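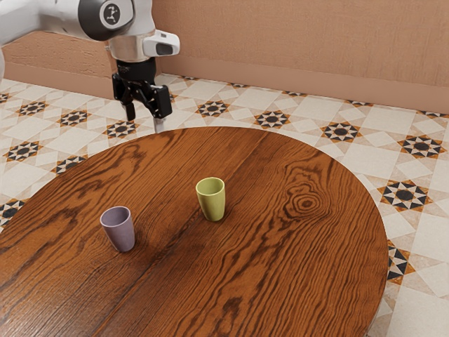
Skin Care Over 30 > Serums and Treatments

Brumine vitamin C serum turning orange after a month?

marlowe_k
Posted 03/06/2021
I bought the Brumine 15% vitamin C serum at the end of last month's sale. It was pale yellow when I opened it. Now it is closer to apple juice and it smells a little like hot dogs. I keep it on the bathroom shelf with the cap on. Is it still okay to use? I paid more for it than I usually would and I don't want to throw it out with most of the bottle left.

Ese Ekwueme
That smell is pretty normal for this kind of serum, even when it's fresh. The color is what I go by. Pale yellow is fine. Orange means a good part of it has oxidized. Once it's brown I toss it.
Move it out of the bathroom. Mine lives in a drawer in the bedroom.

dry_in_duluth
I have used mine down to the last drop when it was orange and nothing happened. Skin was fine. I think people throw out a lot of good product over this.

Ese Ekwueme
Nothing happened is kind of the point though. If it has oxidized you aren't getting much out of it. It also left a tan stain around my hairline and on a pillowcase.

dry_in_duluth
Never had a stain. I let it dry for 8 minutes before moisturizer, maybe that's the difference.

pennyroyal
I switched to Clilumine for this reason. It uses a different form of vitamin C and mine has stayed clear since September. The downside is it's slower. I saw a change in my dark spots in two weeks with Brumine and it took me most of the winter with Clilumine. It's also a bit sticky under makeup.

marlowe_k
Does Clilumine sting? Brumine stings around my nose, and I figured that meant it was working.

pennyroyal
No sting at all for me. I wouldn't take stinging as a sign of anything except that your skin doesn't like it.

Modupe Igwe
I disagree with some of this. A light tingle for a minute is common with the acid form because the pH is low. If it goes on longer than that, or you get red patches, stop using it. Try every other morning first and keep it away from the corners of your nose.
On the color, email the store. Akinola replaced a bottle of mine that turned early. They asked for a picture of the bottle and the batch number on the bottom, and I had a new one in about 8 days.

marlowe_k
I didn't know they would do that. Mine is from Akinola too. I'll write to them tonight.

tobyfern
Has anyone tried the Feson one? It comes in an airless pump.

dry_in_duluth
Yes. The pump quit on me with product still in there and I had to pry the top off. Serum was okay. I went back to Brumine.

Ese Ekwueme
My pump worked fine but I didn't like the scent. Very strong orange peel.

marlowe_k
Update: Akinola wrote back and they are sending a new bottle. They said I don't have to return the old one. I'm going to use it up on the backs of my hands.

Modupe Igwe
Glad they came through. Wear sunscreen on your hands too.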